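Progress report, January
Shared workshop build: two-arm laundry bench
Grant from the Narnden small projects fund

We're a little past the halfway point and I'm happy to say the bench runs! When I sent the last report the arms were still in boxes of parts and the enclosure was a drawing. Since then both arms have been printed, assembled and bolted to the crossbar, and we've been practicing with real clothes for most of the month.

## What got built

The two arms share one black crossbar along the front, with a little electronics at each end. The cables to the grippers are purple, because that was the roll the workshop had, and they now run in big loose arcs outside the arm segments. Our first routing was much tidier and it pulled a connector out every time the wrist turned all the way over. The loops look a bit wild but I haven't had to reseat a connector since we changed them.

Walls went up on the left, back and right. They keep the background plain for the camera, and they also keep sleeves from ending up on the next bench, where the Ukum people are building their loom. The fern-and-flower mat started as a stopgap and I've gotten fond of it. It has enough grip that the baskets don't slide when an arm bumps them.

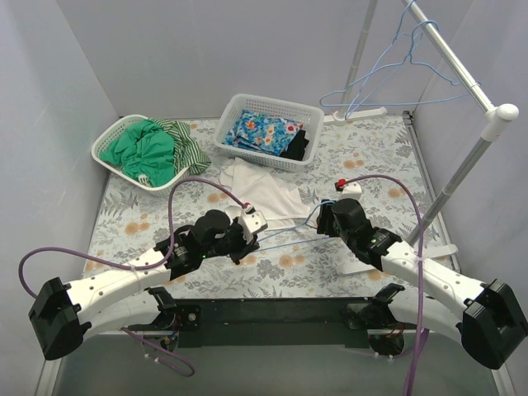
Hangers have been the big subject this month. A wire hanger is thin and springy, and it swings for a long time after you let go of it. Our first fingers were too smooth and the wire rolled right out of them. The current ones are the third version, printed in white plastic with a shallow groove on the inside face, and they hold the wire well enough that we can move a hanger from one side of the mat to the other and still know which way the hook is facing.

## Practice runs

We drive the arms by hand from a pair of leader arms and record everything. So far there are 197 recorded runs, and we count one as good if the garment ends up on a hanger and the hanger ends up on the rail. Of those, 90 were good. I'll take that very gladly, given that we had none at all in the first week – and the later sessions are much better than the early ones. Most of the failures come at the last step, getting the hook over the rail with a neighboring hanger in the way.

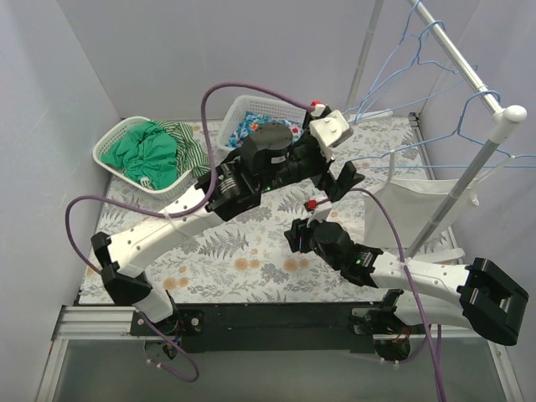
The angle of the rail matters more than I expected. With the rail square to the back wall, the left arm had to reach over everything and kept running out of travel at the elbow. Turning the rack so the rail runs diagonally fixed most of that in one afternoon. It cost us some space in the back corner, and I think it was worth it.

## Money and parts

- Motors: all bought, plus 16 spares from Nygård. Two spares already used.
- Filament: under budget, even with three rounds of fingers.
- Power supply: replaced. The first one sagged when both arms lifted together.
- Flanon controller boards: the second pair is on back order. We can keep working without them.

## Next

Before the next report I'd like to have 48 good runs in a row on file with the same finger design, so we have something consistent to train on. After that comes the part I'm most excited about, letting the arms try a shirt by themselves. I also want to add a stop button on the outside of the enclosure, where anyone walking past can reach it.

The bench is up every Thursday evening if someone from the fund would like to stop by and drive the arms for a while. It takes a few minutes to get the feel of it and then it's hard to put down.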